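Equipment Planning Lead (laundry automation), Plomlow

38 shares | 6 comments

Hi! I run operations at Plomlow, and I'm looking for somebody to own the single biggest shopping list we've ever had. If you like spreadsheets, loading docks and arguing politely with vendors about what "installed" means, please keep reading.

Some background first. We wash, fold and pack linens and uniforms for small hotels, clinics and a few restaurants. The washing side is in good shape. The folding side is where we're stuck, and over the past year we've been trying out robot arms on it. We have one cell in daily use and one that's mostly for experiments, and we've reached the point where the owners have said yes to more. Yes to how many more, from whom, in what order and with what money is the job.

I've been doing this myself in the evenings and I'm not good at it. I bought the first cell by adding up the price of the arm, the gripper and the table, and feeling very pleased with myself. Then came the floor anchors, the light curtain, the electrician (twice), the spare fingertips, the software seats, the training days and the freight on a crate that wouldn't fit through our side door. My budget was off by enough that I had to go stand in front of the owners and explain it with a marker in my hand. I would like you to be the one with the marker next time, and I'd like your numbers to be better than mine were!

What you'd be doing

You'd start with a buying plan for the next round of cells. We think it's 4, but that's a guess I made before we had decent cycle numbers, and I'd be happy to be talked down to two or up to something scarier. For each cell I want a full cost from purchase order to first paid shift, and then a running cost after that. Fingertip wear is a real line in that budget. So is the time a person spends clearing a jam, which I never thought to include.

You'd also handle the quotes. Right now we have proposals from Kevalon and Murakami sitting in my inbox, and they're impossible to compare side by side. Kevalon gives one price for everything with a service plan baked in. Murakami lists every bolt and leaves integration for us to sort out. Solleck only leases, and they'd like to talk about it by phone, at length, on Friday afternoons. I need somebody to put all three on one page with the same headings and tell me what's missing from each.

Then there's the floor itself. We have power for what we're running and not a lot beyond it. The folding area is roughly 600 square feet, and people have to push carts through it all day. If a new cell blocks the cart lane, it's the wrong cell no matter how good the price is. You'd spend a lot of time out there with a tape measure and the folding crew, who have opinions, and who are usually right.

And you'd write the test plan. Any vendor who wants our money has to show us their machine handling our linens, in our building, in the condition they really come to the table. We don't accept a video of a napkin. The trial list has 111 items on it at the moment, from bar towels to fitted sheets, and I'd love your help cutting that down to the ones that truly matter for a buying decision.

White goods come first. They're the bulk of what we handle, and they're also where the grippers have the most to sort out: soft folds on top of other soft folds, a hem that may or may not be the one you want, pale cloth against more pale cloth.

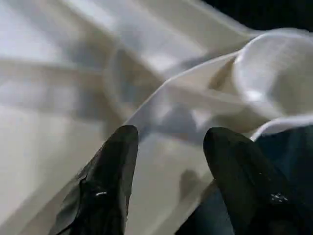 Bheki Joubert put it to me last week that I should quit asking vendors how fast the arm moves and start asking how many grabs it takes to get one good corner, and that if a quote doesn't say, the price on it means nothing. I've thought about that every day since. It's the kind of question I want you to walk in with, or learn to ask within your first month.

So the grab rate goes in the plan. So does the cost of a missed grab, in seconds and then in dollars. We have logs from our own cells that nobody has had time to dig through, and they're yours the minute you start. They're messy. Some of the columns are named after what I was annoyed about that day.

Who I'm hoping to hear from

You've bought equipment before, on somebody else's money, and lived with it afterward. It doesn't need to be robots. If you've planned a kitchen build-out, a print shop, a packing line or a clinic lab, you already know most of what I need. I can teach you grippers in a couple of weeks. I can't teach you to read the exclusions page before you read the total.

You should be comfortable in a spreadsheet, and I mean formulas that somebody else can follow when you're on vacation. You should be okay saying "I don't know yet" to an owner. You should be able to write an email to a vendor that gets an answer.

Nice if you have it: some idea of how depreciation works, experience with leases (Solleck's draft is long), a bit of electrical knowledge, or a background in laundry or textiles. If you've ever worked a folding table, please say so near the top of your note. I'll read yours first.

Things you don't need: an engineering degree, programming, or your own tools.

About the folding crew, because people always ask me in interviews. We have put it in writing that this round of equipment doesn't cut anyone's hours. We turn away work every month for lack of folding capacity, and the crew is stretched. Two of them already run the cells and get paid more for it, and the plan you write has to include training money for others who want to do the same. If that line gets squeezed out of the budget to make the totals look nice, I'll send it back to you.

The practical stuff

Full time, on site at least three days a week, the rest wherever you like. The floor starts early, so a few of your days will too, mostly when a trial machine is coming in. Pay depends on experience and we'll tell you the range on the first call, before you've done any work for us. Health coverage starts right away. There's parking, and a very loud break room.

You'd report to me. You'd work with Yolandi Gumede on the money side pretty much every day, and she'll want to see receipts, so please be a person who keeps them.

The timeline is a little tight. I'd like the comparison page done and the first draft of the plan in front of the owners in November, so they can decide before the holiday rush eats all of us. The actual ordering comes after that, and lead times on arms are long enough that we can't dawdle.

How to apply

Send me a resume and a short note. In the note, tell me about one piece of equipment you bought or helped buy that cost more than the quote, and where the extra came from. A few paragraphs is plenty. I don't need a cover letter on top of that, and please don't send me a slide deck.

If the note grabs me, we'll talk on the phone for half an hour. After that comes a paid half day here: you'll walk the floor, get one of the vendor quotes with the prices changed, and mark it up with every question you'd want answered before signing. We pay $100 for that plus lunch, whether or not we end up hiring you. Then a last chat with Yolandi and one of the owners, and you'll get a yes or a no from me either way. I hate being left hanging and I won't do it to you.

Come by and see the cells if you're nearby and curious, even before applying. Morning is best. Ring the bell at the dock door, the front one sticks.

6 comments

tessgrid: Is this open to somebody coming from hospital purchasing? I've done beds and sterilizers, never anything with an arm on it.

Plomlow Ops: Yes, please apply! Sterilizers sound like great practice for site prep and service contracts.

M. Duarte: We leased our first cell and bought the second. Whoever takes this, ask who pays for the software update in year three. Ours wasn't in either contract.

Plomlow Ops: Adding that to the comparison page right now, thank you.

linenside: Would you consider part time? I could do four days.

Plomlow Ops: Four days could work, as long as you can flex a bit in trial weeks. Put it in your note and we'll talk.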